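Search this site Search Menu

Week 7 handout: Writing about rooms

Notes for the Friday group. If you missed the session, read these and then do the exercise at the bottom before we meet again. I've typed them up from my own scribbles, so forgive the jumps.

We spent most of the first hour on a simple question: how much of a room does a reader need? My answer keeps changing, but it gets smaller every year. When I started writing stories I gave people the wallpaper, the lamp, the rug, the view, and by the time anybody opened their mouth the reader had gone off to make a sandwich.

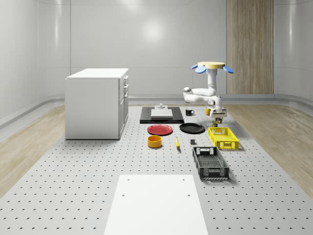
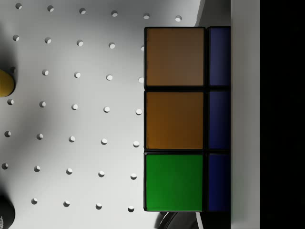
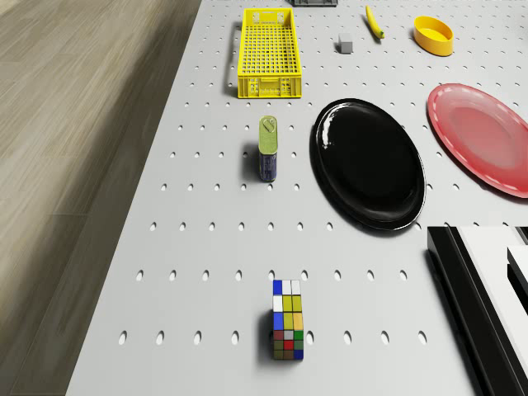
Computer-made interiors, wide and close.

So, the first idea. Pick the distance before you pick the detail. Are we standing in the doorway, or are we so close to one object that we've lost the walls? Both are fine! What wears a reader out is bouncing between them every sentence. Stay wide for a bit, then go in close and stay there long enough for it to matter.

I read you the opening of my old Hurkham story, the one set in the ferry office. In the first draft I had 2000 words before the clerk looked up from her desk (yes, really, and I was very proud of them). In the version I finally sent out, you get the counter, the draft under the door and the smell of somebody's soup, and then she says they're closed. I didn't miss the rest, and I'm the one who loved it.

Whose room is it?

The second hour was about who is doing the looking. A plumber walks in and sees the stain under the sink. A kid sees what can be climbed. Somebody who grew up in the house sees the place where the piano used to be — and that's the one I find most useful, a thing that's gone. You can't photograph a missing piano, but you can write one in half a line.

A few of you asked whether this means every room has to be colored by a mood. I don't think so. If your character is bored, let them notice things in a bored way, flat and in no order. If they're scared they probably notice the exits and hardly anything else. I'd be suspicious of a frightened person who can tell me about the curtains.

We tried it out with the waiting room at Ilton station. Same bench, same clock, same vending machine, and everyone had a different visitor. My favorite was the woman who had come to meet a train and secretly hoped it wouldn't arrive. The writer never told us that. She just had her check the clock, and then sit down with her coat still buttoned.

Plain words, please

I know I go on about this. "Chair" is a good word. So is "wall." You don't owe me "resplendent," and if you catch yourself reaching for "nestled," take a walk around the block. Color words are worth rationing too. One strong color in a paragraph does more than five polite ones.

Verbs are where I'd spend the effort. In my own drafts, rooms are always full of things that "stand" and "sit" and "lie," and after a page it reads like an inventory. Try giving the person something to do with the object. She moves the stack of bills to get at the sugar. Now we know about the bills, the sugar and a little about her, and nothing had to stand anywhere.

Reading for next time

The first chapter of the Valdebenito packet, plus the short piece about the laundry. You'll find both in Drokudex under our course folder (if it asks for a code, it's 3713). Look at how late the laundry piece mentions that there's a window. I'd never have had the patience.

Exercise

Choose a room you haven't been inside for at least 9 years. Write one page in it, with someone arriving. Don't look at old pictures and don't call your sister to check. If you remember the door on the wrong side, leave it on the wrong side. Then write the same page again from the point of view of someone who is about to leave for good, and cut every sentence that could have stayed the same in both.

Bring two printed copies. Mine always get coffee on them, so I like a spare.

7 comments 9 shares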